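I read the Nirwood paper over two evenings, the one everybody has been passing around since March. "Simulated wrist views predict real-world policy ranking." I have a problem with the word predict. Thread, probably a long one.

The claim, for people who skipped it: you take a bunch of manipulation policies, run them all in a simulator with a rendered fisheye wrist camera, sort them by success rate, and that order matches the order you'd get on the real arm. So you can stop doing so many real runs.

I would love this to be true. I have spent a good part of my working life resetting blocks on a table. If someone can take that away from me I will send them a fruit basket.

The headline figure is on page one. Rank agreement on 80 percent of policy pairs. That's the number in the abstract, in the talk, and in every repost I've seen.

Go and look at which pairs. They trained 13 policies. Some of those are the same network saved at different points in training. A checkpoint from the first hour against one from the last hour is a pair. You could rank that pair by looking at the timestamps.

Soon-im Kang pointed this out in a reply weeks ago and got four likes. She redid the table with the early checkpoints dropped, using the numbers in their own appendix, and the agreement sags a lot. I redid it too, by hand, with coffee. Same sag.

I'm not going to post my figure for it because once you throw out the easy pairs there is very little left, and whatever percentage I type here will get screenshotted as if it meant something. The appendix is public. Try it.

Next thing. The simulator side uses 314 scenes. Great, that's a decent pile of scenes. The real side uses seven tasks on one table in one lab. The paper puts those two bars next to each other in the same plot with the same size error bars, and I stared at that for a good while.

The error bars on the real side are computed over trials and ignore which task the trial came from. If a policy is hopeless at one task, it is hopeless every time you run that task. Those aren't separate pieces of evidence. Resample by task and the bars get fat enough to touch each other.

Kazuhiro Takeda, if you're reading: you told me at the workshop that resampling by task was "overly pessimistic for this setting." I've been thinking about that since and I still don't know what it means.

(He's a careful guy, by the way. His older work on camera calibration is very good and I use it. This isn't a pile-on.)

OK, the rendering. This is what I care about most, so it gets several posts.

The method section says the simulated wrist camera is "visually matched" to the real one. What got matched is the lens: field of view, distortion curve, the black corners you get with a round image. Fine. That part is done well, and their distortion fit is better than the one I use.

Lighting and surfaces did not get matched. They got randomized. Those are different jobs. Randomizing is for training, when you want the policy to stop caring about how shiny something is. Matching is for evaluation, when you want to know what it'll do on your table.

If you randomize during evaluation you're averaging over a lot of worlds, most of which aren't the one your robot lives in. A policy that's great on your table and bad on weird surfaces gets marked down. A policy that's mediocre everywhere does fine. Now go rank those two.

And the weird surfaces get pretty weird. The Andgate asset pack, which they use for distractors, has big smooth shapes that can end up close to the camera and take over most of the view. At wrist-cam distance a thing doesn't need to be large to be enormous.

I don't object to hard scenes! I object to not saying how often they come up. There's no breakdown by how much of the view the distractor covers. There's no breakdown by anything. All 314 go in one bucket and come out as one number.

I asked for the per-scene results. To be fair to the Nirwood people, they sent them the same afternoon, neatly labeled, with a note saying which ones had crashed and been rerun. Most groups don't do that. Credit where due.

So I went through the renders with the results next to them. A bunch of the scenes separate nothing. Every policy passes or every policy fails. They still count in the success rate, they just don't tell you who's better.

The scenes that do separate the policies are a much smaller group, and from what I can tell plenty of them involve something large near the gripper. So the ranking in sim leans on a kind of scene that never shows up in any of the seven real tasks. The real tasks are blocks, a drawer, a mug. Clean table, plain background.

Then why do the rankings agree at all? My guess is boring. Better trained policies are better at most things. Pick nearly any test that isn't broken and you'll get a similar order at the coarse level. That's the early checkpoint thing again, coming in through another door.

What you'd want to show is that the simulator can tell apart two policies that are close. That's the decision people make in real life. No one is torn between a finished model and one that trained for an hour.

There's one experiment in the paper that gets near this. They take two finished policies, which the paper calls Tika-small and Tika-wide, and compare them in sim and on the arm. Sim says wide wins. Arm says wide wins. One comparison. One. It gets its own figure.

I have a coin here that would have done as well half the time.

Somebody is going to say "so what's your alternative, do everything on hardware forever?" No. I use simulation every day. I use it to catch the dumb failures before I waste a morning on them. It's excellent for that. A policy that drives the fingers into the table in sim stays off my arm.

That's a filter. A filter and a ranking are two different products and the paper sells the second one with evidence for the first.

Here's what would change my mind, and I mean it, I'd post a retraction of this whole thread:

Finished policies only. Close ones. More than one lab's table. Write down the sim ranking and put it somewhere public before anyone touches the real arm. Then run the arm.

The "before" matters a lot. Right now we don't know how many versions of the simulator settings they went through. I'm not accusing anyone of fishing. But if you tweak the friction until the sim agrees with the arm, and then report that the sim agrees with the arm, you've measured your own patience.

I asked about that as well. The answer was that contact settings were "adjusted during development." On which policies? The same 13. Sigh.

Small gripe while I'm here: the success check in sim is a position threshold on the object. On the real arm it's a person with a clipboard. Those two judges will disagree on anything that's leaning, half in, or stuck to a finger. The paper gives that one sentence. I'd have given it a table.

Another small one. The view is stored at low resolution and then scaled up for the policies that expect bigger input. So a few of the 13 were looking at mush and the others weren't. Could be harmless. I'd like to see it checked before I believe a gap between them.

Someone asked in the replies if I tried it on my own policies. I did, a little. I ran two of mine through their released setup and got a clear winner. Then I changed the random seed for the scenes and got the other one as the clear winner. Two policies, one evening, so don't quote me on it as a result. It did ruin my evening though.

Soon-im has a cleaner version of that test running with more seeds and says she'll write it up when it's finished. Follow her if you care about this stuff, she's a lot more patient than me and she makes better plots.

Last thing before I go and make dinner. If you cite this paper, please cite the number together with the list of what was compared. "80 percent" is already floating around on slides with nothing attached to it. I saw it in a funding pitch. It was in bold.

And open the renders, please. They're in the release, they load fast, and hardly anyone I've talked to has looked at one. You should know what your policy was being graded on.
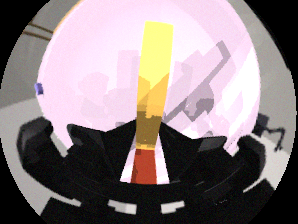 Anyway, if one of the authors wants to run the close-policies version, I've got an arm, a table, and most evenings free. I'll do the resets.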